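**Parallel gripper for thin cloth, Closon or Wumetti fingers?**

*posted by tallowby, Sat 27 April*

Two-arm cell, folding cloths. Trying to pick fingers before we order the next lot. Closon ones are stiff with a rubber face, Wumetti are softer and flex at the tip. Closon drops the thin stuff, Wumetti picks up two layers when I want one. Anybody run both? Controller is a Skitine, fixed camera. Budget for one set only, boss wants an answer by June.

**Reda Benkirane**

Had both on for a few weeks. Wumetti for cloth, no contest. Your double pick is probably closing force, not the fingers. Drop it right down, come in at an angle and close before you touch the table, then let it slide the last bit. I did 32 picks each way on the same tea towel, Closon missed 6, Wumetti missed 2. Not science but enough for me.

Check your cable clips as well, a tight cable pulls the wrist round and you blame teh gripper for it.

**gantrymoth**

just buy Grewal suction and be done

**pellhurst**

Suction on cloth? It breathes, you'll lose it halfway up.

I'd go Wumetti too but don't run both arms the same to start with. Get one pinching near the gathered end and keep the other hovering close by untill you trust the first.

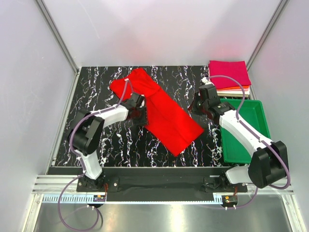

Then bring the second one down on the free end and lift together, slowly. Keep the stack of folded ones well over to one side, tray in front of it, so neither arm has to reach across a fold thats half done. And try a bright colour first, red or pink. Our camera lost the edge of a black cloth on a dark table every time and I wasted a day on finger settings.

If you do end up with Closon, cut the rubber face narrower. Helped a bit on ours.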